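Home Robot Good Practice Project
Progress report to Garnine, second period
1 October 2021
From: Efthymia Konstantinidis, Eltadgate

Where we've got to

Hello again! You asked for something shorter than last time, so I'll try, though there's more to tell. The draft guide (we're calling it the Flollach rules in the office, after the meeting room where we wrote the first page) now has all its chapters in some kind of order. Two of them I'd happily show to a stranger. The laundry chapter is the one I want to talk about most, as it's eaten most of the period and it's also the one where I changed my mind.

Back in March I told you that a rule for working near a household machine could be one sentence: keep clear of the door. That was me being hopeful. A robot that moves clothes has to be near the door, so the sentence was useless the minute we tried to write a laundry job around it. What we have now is a set of conditions for reaching in and backing out, and a separate one for where the feet may go while the arms are busy.

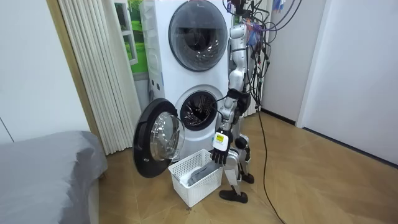
The wording on this went back and forth a lot. Carré, who are reviewing the draft for us, wanted a fixed standing distance and I wanted a relative one, measured from the edge of whatever door is open. We settled on the relative one with a minimum underneath it, and I think that's the right call – home doors come in every size, and a single number would have been wrong in half the kitchens in the country. They still don't love it. I've put their note in the margin of the draft so you can read it in their words and not mine.

Cables are the other big piece. Our old draft treated them as a tripping problem for people, full stop. The new one treats a cable as part of the robot's reach: if it's attached, it counts, and whoever signs off the session has to look at where it runs on the floor as well as what it's hanging from. I'm pretty pleased with that paragraph. It's plain, and you can check it without a tape measure.

What's in the laundry chapter now

1. Before the session. Appliance switched off at the wall, doors in the position the task sheet says, one named person on the stop button who has no other job.

2. Floor. Anything that isn't part of the task gets moved out of the foot area, or gets written down as staying. Plastic bags get a line to themselves, as a foot on a plastic bag on a smooth floor is a slip waiting to happen.

3. Low work. When both hands go down toward the floor together, the feet stay put. No stepping until the hands are back above the knees. The operator calls it out loud before the robot moves again.
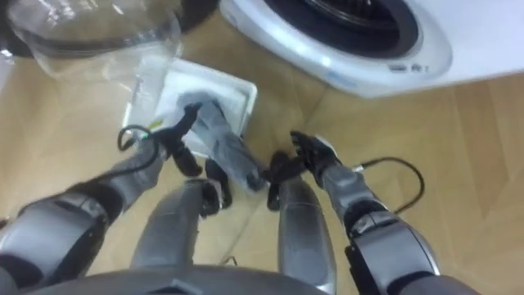 4. Letting go. If a piece of cloth is caught on anything, the hands open first and we sort it out second. No pulling, however gentle. This was the most argued-over rule we have, and I'd still like another go at the wording.

5. After the session. Stop button checked again, notes written the same day, any near miss logged even if it looks silly on paper.

The wording for small soft items

Small soft things have turned out to need their own section, which I did not plan for or budget for. A shirt and a sock are very different jobs from a safety point of view, mainly because of how close the hands end up to one another.
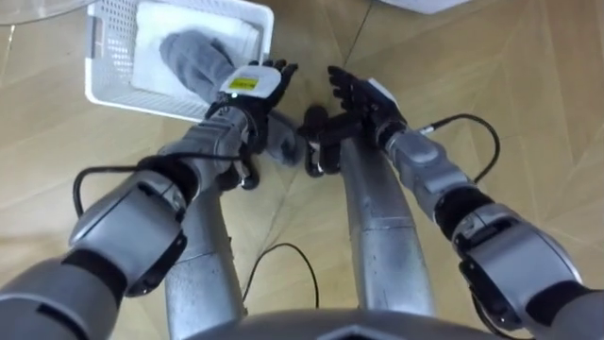 My worry with this section is that it could easily turn into a list of clothes, and lists of clothes go out of date or just get boring. So I've tried to write it by situation. Take the moment when one hand has hold of something gray and floppy (a sock, most likely), the toe end is lying over white cloth in the basket, the rest is hanging down, and the other hand is right there with only a narrow gap between them. The draft says to treat that gap as a pinch point, just as you would a closing drawer: no human fingers in there, and no helpful straightening of the fabric. Carré agreed with that one straight away, which made my week.

Money and numbers

We've spent 3,404 of the staff and review budget this period and have 1,599 left in that line. That covers the second review round but probably not a printed version. I'd like to skip print altogether unless you feel strongly. If you do want it, a run of 100 is the smallest I'd bother with, and I'd need to come back to you with a quote.

What I need from you

A yes or no on print, please, and a name at your end for sign-off on the laundry chapter. I'd also welcome comments on rule 4 from anyone at Garnine who has ever fought with a fitted sheet. The clean draft goes to Carré as soon as I've fixed the numbering, and you'll get your copy along with theirs.

Efthymia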